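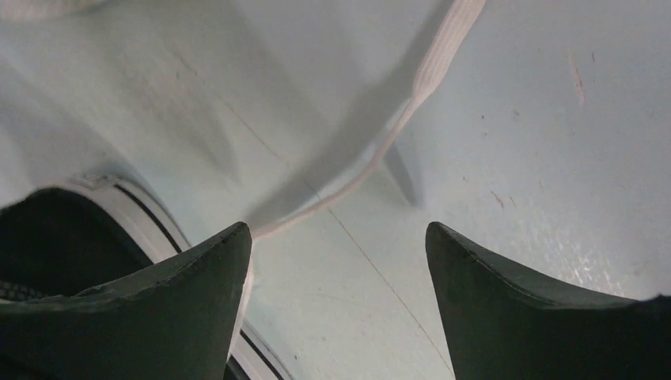 Dark sneaker with a white sole, white lace pulled out across the floor.

Shoe Care Day at the Alora Workroom
Posted November 15, 2020 by Pylyp Boiko
Gallery: Community / Workroom 502

The shoe table has been part of the Alora workroom in Diltitmont since August. People bring in pairs that need new laces, a scrub or a bit of glue, and we work through them one at a time. Most of what comes in is canvas. Boots go to Tkachuk on the corner, who has the right machine for heavy stitching.

The first picture in this gallery is at the top of the page. Notes on it are below, along with details for anyone who wants to come by.

The lace
Flat, white, with fine ribbing across it. Flat laces twist as you pull them through, so run each one between your fingers before you start and lay it out straight. If the tip has come apart, wrap it with clear tape and trim it at an angle.

The sole
White rubber with a thin black stripe running along it. Clean this kind with dish soap and an old toothbrush. Go lightly over the stripe. Baking soda paste works on scuffs, but rinse it off well or it dries to a powder.

The upper
Dark, nearly black. Use a damp cloth and cold water, and let it air dry away from the heater. Do not put dark canvas in with white laces. The dye runs.

Visiting
Room 502, Kerkimora Building, Diltitmont. Limit of 2 pairs per person. Spare laces are 100 cm and 4 to a pack, in white or black only. Please knock the dirt off outside and tie a tag with your name to each shoe, left and right.

More pictures will be added to this page as they come in.

Filed under: Workroom, Shoes, Repairs
Previous gallery: Coat Zippers
Next gallery: Bags and Straps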